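Who signs a joint statement when two defense ministers meet?

Prenholm's minister met Anduvside's on Tuesday. Two communiqués came out, 675 words and 800, and they seem to cover different meetings. Which counts?

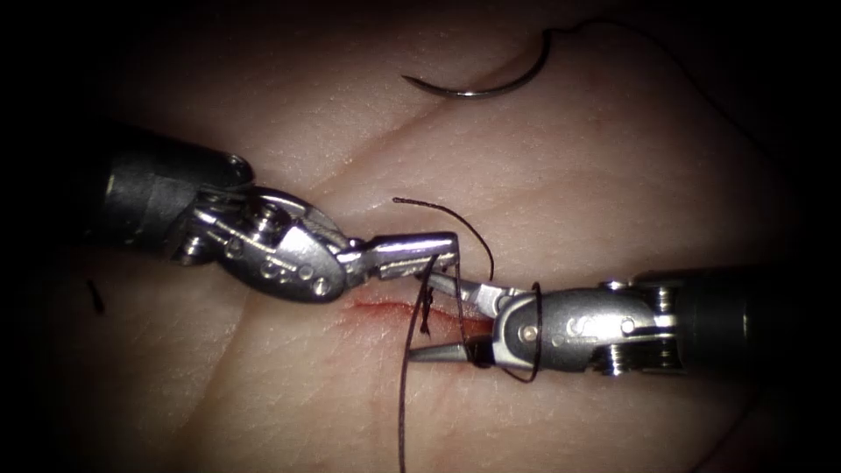

Replies

Peadar Gilmartin
Neither, unless both sides signed one text. Separate readouts bind no one. Compare the paragraphs on border patrols and keep whatever survives.
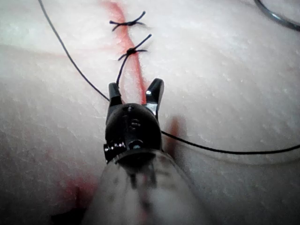 Close view of a grasper at the pad

Mulligan
The longer one. More words, more peace.

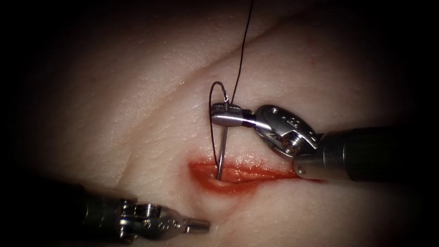

Also they shook hands for 9 minutes, so something was agreed.

Astum
Ask the ministry press office for the agreed minutes. Mine took three weeks and arrived in July, stapled upside down.
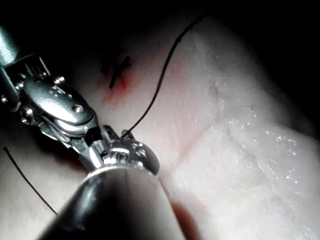

Instrument with suture thread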